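Support > Label Printers > Gridum 218 > Setting Up
Search the manuals Go

Section 4: Loading, Pairing, and Your First Label

You have unpacked the Gridum 218 and connected it to power (Section 2). The light on the front is blinking amber. It will go on blinking amber until you finish this section, and it does not get tired.

Before you start

Put the printer on a level surface with enough space at the back for your hand. The roll goes in from the back. Many people discover this after pushing the printer against a wall.

Use Gridum or Larard paper rolls. Other rolls may fit, in the sense that the lid will close.

Loading the roll

1. Press both side tabs and lift the lid. It opens a little past vertical and stops. If you feel it wanting to go further, that's you.

2. Take the foam block out of the roll bay and throw it away. It has no second job.

3. Hold the new roll so the loose end comes off the bottom and points toward the front. The drawing inside the lid shows this. The drawing was made by an engineer, so look at it twice.

4. Drop the roll between the two white guides and slide them in until they touch the paper. Touch, not squeeze. A squeezed roll prints labels that shrink toward the end, like the handwriting on a birthday card.

5. Feed the end of the paper under the black bar and pull it out until one full label is showing.

6. Close the lid. You should hear two clicks, one per side. One click means you have a printer that's half shut, and it will tell you so with error 529.

Note: Error 529 also appears when the roll is in upside down, when the roll is finished, and when there was never a roll. Check the lid first anyway.

CAUTION: The strip behind the black bar gets hot during long print jobs. Let it cool before you clean it or poke at it. The cutter next to it is always sharp, including when the printer is off.

Pairing with your phone

7. Install the Birkavell Labels app. Turn on Bluetooth. Stand in the same room as the printer.

8. Hold down the feed button until the amber light turns blue. Let go. If you keep holding, the light turns amber again and you have reset the printer, which is covered in Section 9 and which you have now completed ahead of schedule.

9. In the app, tap Add Printer and choose the one that ends in 218. In an office with several of these on the same shelf, they all end in 218. Unplug the others, or accept that your labels may come out on someone else's desk.

10. Type a name for the printer. The name can be changed later, but the first one will keep turning up in the print history, so "asdf" is a long-term decision.

Choosing where to stick it

Our labels hold well on glass, painted metal, smooth plastic, and cardboard that hasn't been in a garage. They hold badly on anything oily, dusty, fuzzy, or dimpled. Fabric is the one that fills our inbox. A label on a towel looks fine for as long as the towel is never used, moved, or washed, and the adhesive comes out in the laundry and finds a new home on your shirts.

Produce is almost as bad. Citrus peel has too many little hollows in it, and a rough skin gives the glue nothing flat to grab. Label the bowl. 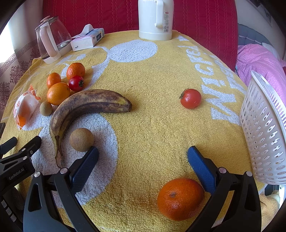

Fig. 4-1. Orange, small brown fruit, terry cloth. Do not label any of these.

11. Wipe the surface with a dry cloth. If it's greasy, use a little dish soap, rinse, and let it dry all the way. "Mostly dry" is how labels end up on the kitchen floor.

12. Peel the label from a corner. Don't bend the label back to get it off the backing; bend the backing away from the label. A curled label remembers being curled.

13. Set down one edge, then smooth toward the other with your thumb. Press for a slow count of ten.

Note: The adhesive takes a full day to reach its best grip. Picking at the corner to see how it's doing slows things down.

Labels on curved objects

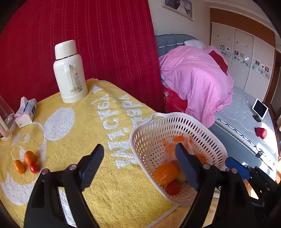
Tall, narrow labels behave better on bottles and canisters than wide ones. Every extra bit of width has to wrap further around, and the side edges are always the first to lift. In the app, choose Portrait before you start typing, because switching afterward moves your text into places you won't enjoy. Put the thing people need to recognize at the top, the small print in the middle, and any square code at the bottom. The label on the cream flask follows that order, with a little red oval logo, then lines of tiny text, then the code, all kept to one side of the handle so the hand doesn't rub it. Tiny text like that is also a good argument for our larger font sizes. If your label needs more than a few words, print a second label.

14. For a round object, start at the center line of the label and smooth out to both sides. Starting at one edge works too, but the label will come out crooked and you'll be the only person who notices, every morning.

15. Print a test code and scan it before you stick it down. Codes on a tight curve can be hard for a phone to read. If the scan fails, turn the code size up one step and try again.

CAUTION: Labels are not rated for dishwashers, microwaves, or the inside of anything you drink from. Heat turns the paper gray, text and all.

If nothing comes out

Open the lid and close it again. Then check that the roll isn't upside down. Then check the roll guides. If the light is solid blue and the app says "Printed," look behind the printer, on the floor. If it isn't there, go to Section 8.

This section was revised by Leonora Tiongson, August 2024, with corrections from Godfrey Nyamweya, who loaded the roll wrong on purpose in every way he could think of and found one more by accident.

Related manuals
Gridum 218: Section 8, Troubleshooting
Gridum 218: Section 9, Resetting the Printer
Cleaning the Print Strip and Cutter
Larard Paper Rolls: Sizes and Storage
Removing Old Labels Without Regret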